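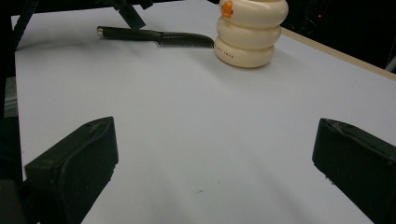 Afternoon naps may help older adults hold on to new skills, study finds

July 13, 2018
By Marina Makris

News > Brain and Behavior > Aging

KISEMELL - A short nap after lunch may help people over 60 remember a new hand skill, according to a study released by the Petkov Sleep and Memory Center. The research team followed 619 adults as they learned a simple finger-tapping pattern, then tested them again later the same day and once more the next morning.

Half of the volunteers took a nap of up to 40 minutes between the lesson and the first test. The other half stayed awake and listened to quiet music. By the next morning, the people who had napped were tapping the pattern faster and with fewer mistakes than those who had not.

"We were thrilled to see the effect still there after a full night of sleep," said Marina Makris, who led the study. "We half expected everyone to catch up overnight, and they didn't! The nappers kept their lead, and that tells us the early hours after practice matter a great deal." 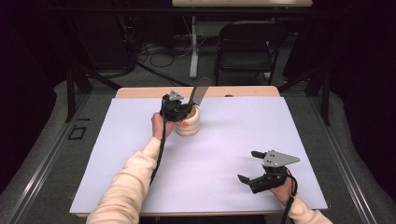

A ribbed, cream-colored ceramic piece on a pale white board.

During sleep, the brain is thought to replay patterns of activity from the day, and short bursts of brain waves known as spindles seem to play a part in storing them. Older adults tend to have fewer spindles at night. The Petkov team recorded brain waves during the naps and found that people with more spindles did better on the tapping test - even when their naps were quite short.

In all, the group studied nearly 1,767 hours of recordings, collected at 2 sites in Kisemell and Wosedow. Testing ended in April.

The results do not show that napping can slow memory loss, and the team did not include people with dementia or serious sleep problems. Makris also warns that long or late naps can make it harder to fall asleep at night.

A follow-up study, called Purico, will run for nine months and will look at whether regular naps help people relearn everyday hand movements after a mild stroke. "I can't wait to get going," Makris said. "Our volunteers keep asking when they can come back and nap for science, and we'd love to have them."

Adults over 60 who live near Wosedow and would like to take part in Purico can contact the center's study office by phone or in person.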